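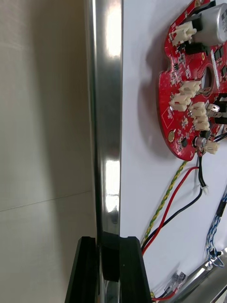

Home Products Manuals Parts Service Contact

Section 3
Control Board: Access, Inspection and Replacement

3.1 Scope

This section applies to Tresico display units with a stainless steel upright and a red control board fixed to the white mounting panel. Units supplied with the enclosed Tada controller are covered in the supplement shipped with those units. Work described in this section must be carried out by persons authorized by the owner of the installation.

3.2 Before Starting

Switch off the unit and disconnect it from the supply. Wait at least 3 minutes before touching the board or any cable attached to it.

CAUTION: The control board is sensitive to static discharge. Wear a grounded wrist strap whenever the front cover is off. Do not clip the strap to the board.

CAUTION: Stored charge may remain on the board after the supply has been disconnected. Check with a meter before proceeding.

Keep a clear space of 400 mm in front of the mounting panel for the whole of the work. Tools and removed screws are to be placed in a tray and not on the unit.

3.3 Inspection

1. Remove the front cover and set it aside on a soft cloth with the finished side up.

2. Examine the white panel. It must lie flat and show no cracks near the fixing points. Marks left by earlier cable ties may be ignored.

3. Examine the board under a good light. Look for discoloration, lifted parts and residue on the solder joints. Pay particular attention to the component with the metal heat tab.

4. Check that each white connector is fully seated. Where a connector has a latch, the latch must be closed. A connector that is loose in its housing is to be reported and may not be held in place with tape or glue.

5. Look through the round hole in the board. The hole must be free of cable, packing material and dust. Nothing is to be routed through it except where the wiring sheet for the unit shows otherwise.

6. Enter the result in the service log. If no defect has been found, refit the cover and go to 3.6.

3.4 Removing the Board

1. Label every cable before disconnecting it. Several of the connectors are white and similar in appearance, and the wiring sheet must be at hand.

2. Release each latch with a fingertip or a plastic tool. Pull on the connector body and never on the wires.

3. Support the board with one hand and remove the fixing screws. Retain the screws and spacers.

4. Lift the board straight away from the panel and place it in an antistatic bag. Hold the board by its edges only.

NOTE: The outline of the board is irregular. Confirm that the replacement has the same outline before the old board is removed. The correct replacement is part 3905. Boards from other Tresico series may appear to fit but must not be used.

3.5 Fitting the Replacement

1. Wipe the panel with a dry cloth.

2. Place the spacers in position and offer up the board. Start all screws by hand before tightening any of them.

3. Tighten the screws evenly until the board is held firmly. Do not overtighten.

4. Reconnect the cables in the order given on the wiring sheet. Remove the labels only after a second person has checked the connections.

5. Arrange the cables so that none of them touches the steel upright.

3.6 The Upright

The polished surface of the upright scratches easily. Clean it with a soft damp cloth, working from top to bottom, and dry it at once. Steel wool, scouring powder and chlorine cleaners are not permitted. Fingerprints may be removed with a small amount of mild detergent applied to the cloth, with the front cover in place.

Check that the upright stands parallel to the edge of the mounting panel. If it does not, stop work and contact the installer. The upright must not be straightened by hand.

3.7 Return to Service

Refit the front cover, reconnect the supply and observe the unit through one full start cycle. Defective boards are to be returned in the original carton to Tresico Service, Stornness, marked for the attention of Thabiso Chauke. The service log entry must state the serial number of the unit and the part number of the board fitted.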